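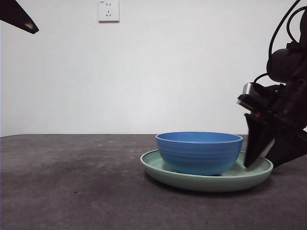
Fig. 4-1. Blue bowl on green plate.

4. Setting Up the Kitchen Scale

4.1 Before You Start

This section covers placement, power, leveling and first calibration of the Lerby countertop scale. Recipe storage is covered in Section 6. The scale reads up to 4000 g. Do not load it past this limit, even for a short time.

Contents of the carton: scale body, glass pan, 100 g check weight, power adapter, and this manual. Keep the check weight in its pouch. Skin oil and flour dust change its mass over time.

4.2 Placement

1. Choose a hard, flat surface. Towels, cutting boards and silicone mats let the feet sink and cause slow drift.
2. Keep the scale away from range hoods, fans and open windows.
3. Turn the two front feet until the bubble sits inside the ring.
4. Set the glass pan on the three posts. It should not rock.

CAUTION: Never lift the scale by the pan. The posts are not fastened to it.

4.3 Power

1. Plug the adapter into the scale first, then into the wall outlet.
2. Wait for the display to show 0.
3. Leave the scale on for 5 minutes before calibrating.

If the display shows "Lo" with the adapter connected, the adapter is not seated. Push it in until it clicks.
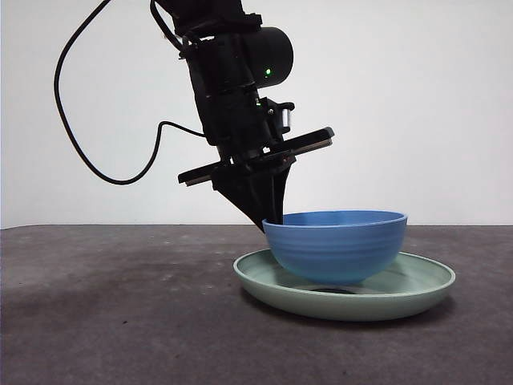
Photo: Randa Abu Hammour / Lerby

4.4 First Calibration

1. Clear the pan. Press and hold CAL until "C" appears.
2. Place the check weight in the center of the pan.
3. Wait for two beeps, then remove the weight.
4. Confirm that the display returns to 0.

Repeat the calibration after moving the scale to another room. Scales shipped to high elevations need it before first use.

NOTE: "Err 3" means the pan moved during calibration. Turn the scale off, reseat the pan and start again from step 1.

4.5 Weighing with a Container

1. Place the empty container on the pan.
2. Press TARE. The display shows 0.
3. Add the ingredient and read the weight.
4. For the next ingredient, press TARE again and continue.

The weight of the container counts toward the 4000 g limit, and so does everything already tared out. Stacked dishes may be tared together. If the container weighs 179 g, for example, 3821 g of capacity remains.
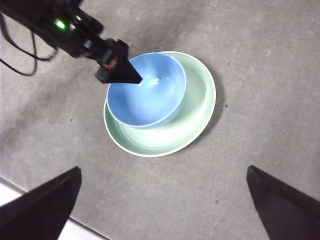

Fig. 4-2. Bowl and plate, nested.

When the container is removed, the display shows a negative number. Press TARE with the pan clear to return to 0.

4.6 Cleaning

Unplug the adapter. Wipe the body with a damp cloth. The glass pan may be washed by hand with dish soap; dry it fully before putting it back on the posts. Do not use scouring powder on the display.

Text: Doina Georgiev. Revised 25 February 2018.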